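Giraldo Journal
Home | Makers | Repairs | Workshops | Letters | About

The Patience of Small Connectors: An Afternoon with Kyriaki Kourkoulas

Reading time: 8 minutes

Kyriaki Kourkoulas keeps her reading glasses on a shoelace. She has owned proper cords for them, she tells me, including a very nice beaded one that was a birthday present, but a shoelace can be pulled off and washed, and when you spend most of your day with your nose close to a circuit board you get particular about what is dangling from your neck. We are sitting in the little kitchen behind her repair shop, Coditz, with a plate of sesame cookies between us, and I have been here long enough that my coffee has been refilled twice and I still haven't asked my first question.

When I do get around to it, it's a simple one. How does a person come to spend 21 years fixing circuit boards?

"By being nosy," she says. "My father had a radio that quit, and he put it on top of the refrigerator and said he'd see to it, the way fathers do. It stayed up there a whole winter. So one day I got a chair and took it down and opened it, and a wire had come off. One wire! I didn't know how to solder. I held it in place with a clothespin and it played. It played for a week like that, with the clothespin sticking out of the back, and he never said a word about it, but he stopped putting things on the refrigerator and started putting them on my bed."

She laughs at this for a good while, and then she gets up to find a napkin, and then she forgets the napkin and shows me a drawer full of connectors instead. I should say that I like connectors very much more now than I did before I met her. I had always thought of them as the boring part of electronics, the bit between the interesting bits. Kyriaki thinks they are where nearly all the trouble lives.

"People bring me a board and they say the chip is dead," she says. "They always say chip. They've read about chips. And I say all right, leave it with me, and the first thing I do is take every plug out and put it back in. You would be amazed. Some days that's the whole job and I feel bad about charging."

Does she charge?

"I charge a little. I have to heat the place."

The front room at Coditz has two benches. One belongs to Kyriaki and the other to Markos Gavalas, who came to her as a student and stayed, and who on the day of my visit was bent over the power board from a bakery's dough mixer. He waved a screwdriver at me without looking up. The mixer was wanted back by morning, he explained, and the baker had already telephoned. While he worked, Kyriaki talked me through the things she teaches anyone who comes to sit at her bench, and I wrote as fast as I could, because she doesn't slow down for note-taking.

The first thing is to give the board somewhere to sit. She can't stand to see one lying straight on a tabletop. The underside of a board is full of little solder points, she says, and they scratch and they snag, and worse, the board rocks when you push on it. "You go to press a plug home and the far corner comes up like a seesaw. Then you press harder. Then I get a customer." She likes a frame that holds the board around its edges, and something underneath the frame to bring it up to a comfortable height. What that something is hardly matters to her. She has used baking tins, a drawer turned upside down, and for many years a plastic tub that once held feta.

The second thing is light, and a pale surface to work on. Her own bench used to be dark wood, a handsome old thing she bought from a tailor, and she lost so many screws on it that Markos finally painted it white one evening after she'd gone home. She was furious until lunchtime the next day, when she dropped a washer and found it right away. 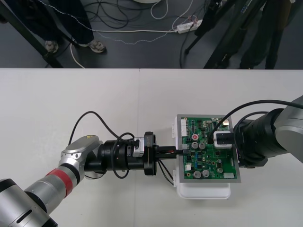
"And then you look at how the connector wants to go," she went on, helping herself to another cookie. "I say wants, and Markos teases me, but it does want something. There's a key on it, or a tab, or one corner is cut. Somebody sat down and designed that so you couldn't get it wrong, and people get it wrong anyway because they're in a hurry and they're strong. I'm glad I was never strong."

She had me try it. She put an old board in front of me, something out of a ventilation unit, and handed me a plug with its wires trailing off it, and I did precisely what she had just told me not to do and pushed at it from the top with my thumb. She took my hand - very kindly, the way you'd take a child's hand away from a stove - and moved my fingers down to the sides of the housing. Hold the body, she said, never the wires. Line it up, rest it there, feel that it's sitting square. Only then press, and keep your other hand on the board so it stays where it is. I felt the small click come up through my fingertips and I am not ashamed to say I was thrilled. I asked if I could do it again. I did it five or six times, until Markos asked if I was planning to buy the thing.

We talked about capacitors too, the silver cans that stand up on a power board like little water towers. I'd always found them the friendliest-looking parts, and Kyriaki agreed that they have a certain charm, but she wanted me to be careful how I wrote about them. On some boards they can hold a charge after the plug has been pulled, and she has strong words for people who poke around near them with a bare screwdriver. "Please put that in," she said. "Put in that if you don't know how to make it safe, you bring it to somebody who does. I don't mean me. Anybody who does." So there it is, put in.

She uses them as landmarks as well. When she's learning a new board, she doesn't start with the diagram. She looks for the tall parts first and gives herself directions from there, the way you would in a village: go past the two big ones, turn at the one on its own, and there's your plug. Some boards she has nicknamed. There is one from a make of elevator door that she calls the Parking Lot, and I saw it, and it does look like one.

I wondered whether she worried that the trade was going away. So much is sealed up now, and glued. She thought about this one for longer than the others, and turned her cup around on its saucer.

"My friend Rafail thinks so," she said. Rafail Nikolaidis ran a shop named Avham across town and retired in June, and sold her most of his stock, 43 boxes of it, which are still stacked in the hallway and which I had to turn sideways to get past. "He says everything will be thrown away and we'll all be in a museum. Maybe. But he's been saying it as long as I've known him, and there's always somebody at the door with a thing in a bag. What I see is that people are shy. They carry it in and they say, oh, it's probably not worth it. And they've wrapped it in a towel! You don't wrap a thing in a towel if you don't care about it."

She keeps over 1,000 loose connectors in that drawer and its neighbors, sorted by the number of pins and after that by a system she described to me at length and which I have to admit I could not follow. It has something to do with what the connector came out of and something to do with who brought it in. Markos can't follow it either. He asks her, and she puts her hand straight on the right one without looking. He has offered more than once to make labels.

"If he makes labels," said Kyriaki, "I won't be able to find anything."

It was getting dark by then, and the baker had telephoned again. Markos had his cover panel back on and was wiping it down with a cloth, and Kyriaki went over to check his work, which she does every time and which he seems to enjoy as much as she does. She took off the cover he had just put on. She went along the edge of the board with one finger, touching each plug in turn and giving it the gentlest push, and at the last one she stopped and raised her eyebrows at him. He leaned in. It hadn't gone all the way. He pressed, and all three of us heard it.

She gave me the rest of the cookies to take home, in a feta tub.

Coditz takes in repairs every morning and holds an open bench for beginners once a month. Bring your own reading glasses.

Comments (4)

Kohei Chiba
I took my mother's sewing machine to Coditz after two other places told me to buy a new one. It was a plug. She charged me a little, exactly as described here, and I got a cookie as well.

Michalis Tzanetos
Lovely piece, but I'd have liked more on the sorting system! I have mine in egg cartons by pin count and I'm always short on the 8 pin ones. Does she ever sell spares?

pinheader_anna
Fingers on the sides of the housing, yes, yes, yes. I have been telling my brother this for years and have now sent him the link.

Rafail Nikolaidis
I said a museum OR a garden. I have the garden now. Kyriaki, there are two more boxes in my garage if you can get them down the hallway.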